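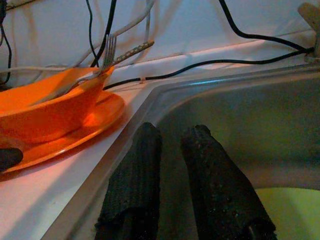 The supper list for the Dernlow hall is what I'm writing about, mainly the question of who brings dishes and who borrows them. The kitchen can lend plates for 30 and that is the limit. Everything past that comes from home, and it does not have to match. A bright orange bowl on an orange plate with a fork standing in it is fine by me, and it is easy to pick out at the end of the night. Please put your name on the bottom with masking tape.

On 25/05/2023 the Nidis Road list wrote:
> Could someone confirm the hall rent? I had 200 down for
> the evening, but the January supper cost us more than
> that once the kitchen was added. Also, are we still
> getting the bread from Atallah, or is everyone baking?
> We have 12 loaves left over in the freezer.

The rent is 200 with the kitchen included. In January we paid extra for a late key return, so let's have the doors locked by ten this time.

Bread is from Atallah again. Leave the frozen loaves where they are and we'll use them for the soup night.

The account stands at 1420 before the rent goes out. I would like to hold off on the new urn from Cloltov until fall. The old one leaks at the tap but it still heats, and a tray under it takes care of the drip.

If you are bringing something hot, the oven only fits two large pans, so reply to the list with what you have and what size it is.

Tables go up at four.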